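Regional Politics Reporter (full time) – Jernley office

Zareck is looking for a reporter to cover state and local government from our office in Jernley. The position is open because our colleague Anisa Sumampouw moves to the investigations desk in September. We would like the new person to start before she leaves, so that the two of you can work together for several weeks.

The work is mostly the legislature, the governor's office and the budget. In an election year it is also the campaigns, and this year we have 26 contested districts in our area. You will attend hearings, read bills and financial reports, call people who do not always want to be called, and write for the website every day. Once a week you will write a longer article for the Sunday edition. A usual Sunday article has 1,000 words, sometimes more if the subject needs it.

We are a small newsroom with 22 employees. Everybody here edits and is edited. Your direct editor will be Aurelio Barroso, who covered the statehouse himself for many years and still knows where the documents are kept. Our data reporter, Xuelian Ye, can help you with voting records and campaign donations, but you should be able to open a spreadsheet and find your way in it. 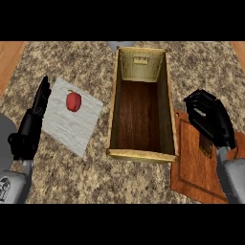 Woven basket on a granite countertop (computer rendering)

What we ask from you:

At least three years of reporting experience, of which one year or more in politics or public administration.
Clear and correct writing, also when the deadline is close.
A driver's license. Some council meetings in Etosow and Wan end late, and there is no bus after them.
No membership in a party or paid work for a candidate during the last five years.

A second language is welcome. A journalism degree is not required – we have good colleagues who studied other things.

We do not ask for your political opinions and we will not discuss them in the interview. We do ask that you can describe the position of a person you disagree with, in words that this person would accept as fair.

The salary depends on your experience and follows our union agreement. Health insurance and a retirement plan are included. You may work from home one day a week when the legislature is not in session.

Please send a resume, three published articles and a short letter to Kaiwen Tan at the Jernley office. In the letter, tell us about one political story in our region which you think was not covered enough, and how you would start with it. One page is sufficient.

Applications are open until the position is filled. We answer every applicant, also when the answer is no.

Posted Wednesday, June 12, 2024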